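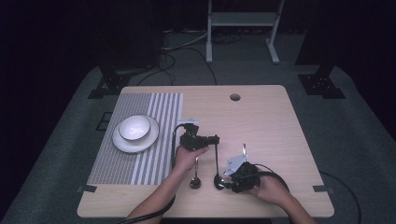 Table Setting Gallery

Horketti House Training Rooms

The table setting program at Horketti House introduces residents and guests to the everyday work of laying a table. It is offered each March in the lower training room, where 6 places are available per session. Each session lasts 50 minutes and covers the mat, the plate, the bowl and the utensils. The gallery on this page accompanies the printed handbook, which is available at the front desk.

Visitors may view the pages in any order. Larger prints may be requested through the Baxter Reading Room, where the full collection of 3000 photographs is kept.

1. Mat, Plate and Bowl

The striped mat marks the place. A white bowl with a thin dark rim line is nested on a white plate, and both rest on the mat at the left of the table. The house standard asks that the mat lie flat and that the bowl be set down only after the plate is in position.

Stripes are preferred for instruction — they give new participants a line to follow when squaring the mat to the table. Plain mats are introduced in the second session.

2. Slender Utensils

Long, dark, slender pieces lie on the pale wood, two of them crossed in an X. The handbook treats pieces of this shape together, whether they are intended for eating or for serving. They are to be placed parallel to one another, with the tips pointing the same way, before the setting is considered complete.
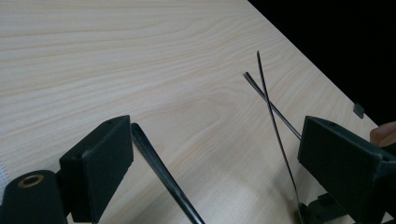 Visiting and Requests

The lower training room is open for viewing until 7 in the evening when no session is in progress. Groups wishing to attend a session should apply in writing to the Horketti House office. Photographs on this page may be reproduced for classroom use, provided that the house is credited. Requests for any other use should be sent to the same office.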